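Polling Place Officials and Count Staff, Ollstead Municipal Elections

Casual, paid, training provided. Applications close at the end of April.
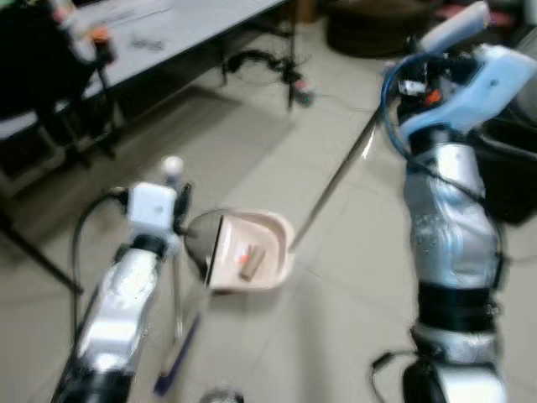
A dustpan held in a white gripper, with a second arm at right.

Every few years the people of Ollstead get to decide who sits on their council, and every few years we go looking for a good-sized group of locals to help make that happen. If you've ever walked into a school hall to vote and wondered how you might end up on the other side of the table, we would love to hear from you.

The Ollstead Returning Office is hiring over 40 casual staff for the coming municipal election, covering the wards of Barbier, Flunus and Ollstead Central. You don't need to have done this before. Plenty of our best people started out knowing very little about elections beyond how to fill in their own ballot, and a fair few of them have come back every time (some now bring their grown-up children along, which we think is lovely).

The roles

Polling official. You'll greet voters, find their names on the roll, hand out ballot papers and explain how to mark them. You'll also help voters who need a large-print ballot, a chair while they wait or a bit of extra time. It's a long day, from 7 am until the count at your polling place is finished, and you'll be on your feet for a good part of it. Meal breaks are paid.

Count assistant. You'll unfold, sort and tally ballot papers at the Stondex Centre on election night, working in pairs under a supervisor. Candidates' scrutineers will be watching and are entitled to query a ballot, so a calm and friendly manner goes a long way. The shift starts at 5:30 pm and we ask that you stay until your ward is done.

Polling place supervisor. We have 14 of these positions, one for each polling place. You'll open and close the room, look after your team, keep the ballot record in order and phone the results through to the office. We'd like supervisors to have worked on at least 2 elections at any level of government, or to have led a team somewhere busy.

What we're looking for

You'll need to be 18 or older and legally able to work here. Neat handwriting helps, as does patience with a queue. If you speak a second language, please tell us, as many of our neighbours would feel more at ease being greeted in their own.

Because everyone has to be able to trust the result, you can't work for us if you're a candidate, if you're a member of a political party, or if you've campaigned for anyone standing in this election. You'll be asked to sign a declaration of neutrality before training. Please don't be offended by this; we all sign it, the returning officer included.

Training

All staff complete a paid session of 3 hours at the Stondex Centre. Supervisors come back for a second evening to go over the paperwork. We run daytime and evening sessions, and tea and sandwiches are laid on at both.

How to apply

Pick up a form from the front desk at the Ollstead Returning Office or ask us to post one out to you. Tell us which role you'd like, which ward you live in and whether you'd be happy to travel to another one. A short note about yourself is welcome, and it needn't be fancy. Please include the name and phone number of one referee who isn't a relative.

We're glad to make adjustments for staff with disability, and shorter shifts can be arranged at the larger polling places. If you'd like a chat before you apply, ask at the desk for Lutfa Khondokar, our staffing coordinator, between 9 am and 4 pm. She will write to all applicants, successful or otherwise, once the rosters are settled.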